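Corrigan Road Users' Forum
Minutes of the meeting held 7/6/22

Present: Aidan Costello (chair), Bláthnaid Coughlan (minutes), eleven residents, two representatives from Sasham, the council's parking contractor.

1. Previous minutes
Agreed, with one correction. The chair did not "welcome" the parking app. He said he had heard of it.

2. Residents' permit zone, Jondow Street and the lanes behind it
Sasham presented the results of its survey. It had delivered 343 forms and got 136 back, and described this as a strong response. The chair asked what a weak one would look like. Of the forms returned, most favoured a permit zone "in principle". Bláthnaid Coughlan pointed out that the form did not give a price, and that people will favour most things in principle if the price is left off.

The price is to be 60 pounds a year for a first car. Sasham could not say what a second car would cost. It could not say either whether holding a permit would mean finding a space. Its answer was that a permit "improves the opportunity to park". A resident asked for that to be minuted word for word, and it has been.

3. Where the displaced cars will go
Sasham's drawing has 300 marked spaces inside the zone. Two residents had walked it and said several of the bays on Jondow Street are drawn across dropped kerbs. Sasham said the drawing was indicative. Asked about commuters who now leave their cars there and catch the bus, the representatives said they expected a "shift in behaviour". The meeting's view was that the cars will shift to Mill Lane, one street over, where there are no restrictions and a school.

ACTION: Sasham to send a corrected drawing before the end of June.

4. Vamum app
Permits and visitor vouchers would be issued through Vamum. There would be a telephone line as well, open on weekday mornings. The chair asked whether a carer arriving in the evening would be ticketed.
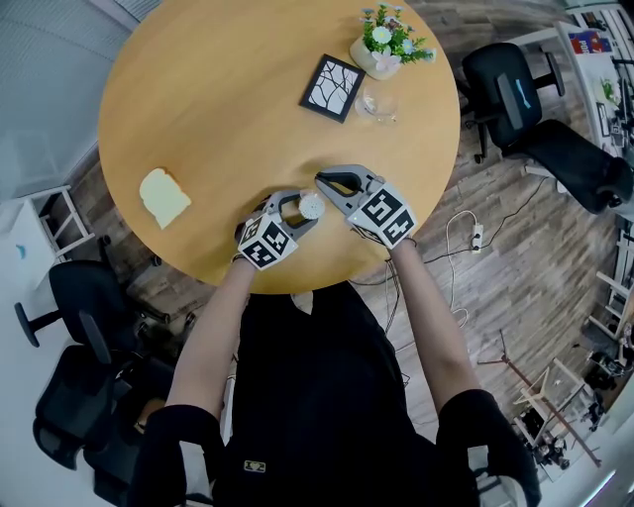
Sasham said there would be a grace period but its length had not been settled. The chair said he would believe in the grace period when he saw it on a sign.

5. Decision
The forum does not support the scheme as presented — ten in favour of that wording, one against, two abstaining. It will look again once prices and drawing are in writing.

ACTION: A. Costello to write to the council.

6. Any other business
The pothole outside the chemist has been filled for the third time. No comment was offered on how long this one will last.

Last updated: 7 days after the meeting

Comments

Mill Lane resident: Glad someone mentioned us. We never got a form.

PeteH: I was the one against. We can't park now, so I don't see what there is to lose except sixty quid.

Dropped Kerb: Still waiting for that drawing.

Related items
Bus stop move: what the council said and what it did
Forum minutes archive
How to report a blocked driveway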